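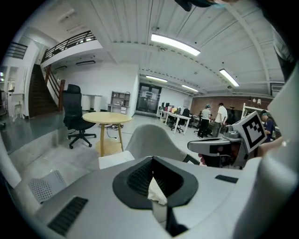
4 min read

Ralow Suspends Use of Hand-Held Grippers After Jaw Fault at Skidby Site

Ralow has suspended the use of 14 hand-held grippers at its Skidby site after the jaw of one unit failed to open on release and held an operator's finger. The operator was treated on site for bruising and returned to work the same afternoon. The company said no other injuries had been reported.

The incident took place in March during a recording session for Flultwood, a program in which operators carry out household and workshop tasks with hand-held grippers so that the recorded movements can be used to train robot arms. Work on the program has stopped at Skidby. Desk-based work at the site, including the review of earlier recordings, is continuing.

According to a notice issued to staff and partners, the operator was handing a unit to a colleague when the jaw closed. Letting go of the trigger should have opened it at once. The jaw remained shut until the colleague switched off power at the handle and moved the linkage back by hand.

An inspection that evening found wear in the return linkage, a small part that carries the movement of the trigger to the jaw. The part had moved out of line and caught on the inside of the housing. Engineers then opened the remaining units and found the same wear, at an earlier stage, in three more. All four came from one delivery and had been fitted with a replacement linkage during winter servicing.

"The units were checked before each session, and those checks did not include the linkage," said Ilona Szekeres, who is responsible for operational safety at Ralow. "That is a gap in our procedure. We have withdrawn every unit of this type until the procedure has been rewritten and the parts have been replaced."

The suspension applies to all units, including those in which no wear was found. Operators have been told not to carry out repairs themselves and not to use units stored outside the main workroom. Units at partner locations are to be returned to Skidby with their marker plates left in place, so that engineers can check whether the plates have shifted along with the jaw.

The fault also has consequences for material already collected. A jaw that does not open fully may be recorded as holding an object after the operator has let it go. Ralow has set aside 607 recordings made with the four worn units and will not release them to Flultwood partners until each has been reviewed. Recordings made before the winter servicing are not affected, the company said.

Rafail Giannakopoulos, the Flultwood program manager, said that partners had been told of the decision before the notice was published. "Some of this material will be sound, and we expect to return it to the collection," he said. "Where the jaw position cannot be confirmed from the video, the recording will be deleted. Partners will receive a list in either case."

Stefanou, which supplied the replacement linkages, has taken back two of the worn parts for examination. The supplier said in a written statement that it was cooperating with Ralow and would comment further when its tests were complete. It has halted shipments of the part in the meantime.

Several changes will be in place before sessions resume. Each unit will be given a linkage check at the start of every shift, with the result entered in the equipment log. Units will be switched off before they are passed from one person to another, and will be handed over by the housing with the jaw pointing away from both people. A mechanical release will be added to the handle so that a closed jaw can be opened without power.

Operators will also attend a short briefing on the new handover procedure. Attendance will be required for anyone working on the floor during a session, including reviewers and visiting staff who do not normally handle the equipment.

Ralow has not given a date for the return of the units to service. The company said the decision would depend on the supplier's findings and on a trial of the mechanical release, which is to be carried out at Skidby by staff who do not work on Flultwood.

Partners with questions about withheld recordings should contact the Flultwood program office. Staff who have noticed stiff or delayed jaw movement in any unit, including in past sessions, are asked to report it to the safety office at Skidby.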